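Tuesday, April -- Ulten bench

Moved the port to the bigger arm after Mitia kept missing the latch side. Speed down to 30 percent, approach offset 4 mm, which Austra calls cowardly. Attempt 80 logged before lunch.

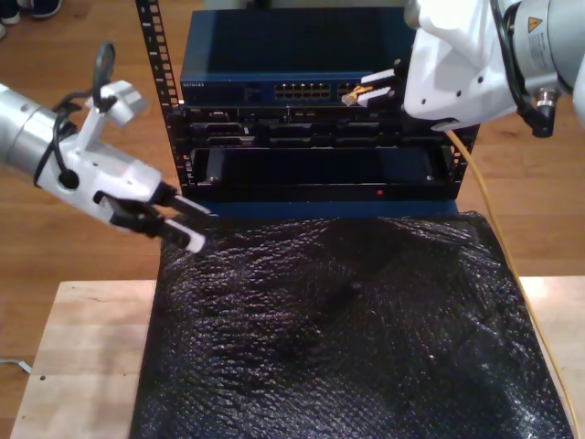 Right arm with the yellow cable, plug facing the switch ports. Left gripper idle, slightly open.

Wrist angle is still the weak point. Two degrees off and the plug leans on the port like a tired commuter. Austra Rimkutė wants a chamfered guide -- I want a nap. Printing her guide first.

To do: re-zero the left arm, tape the bubble sheet flat, ask Telik about softer fingertips.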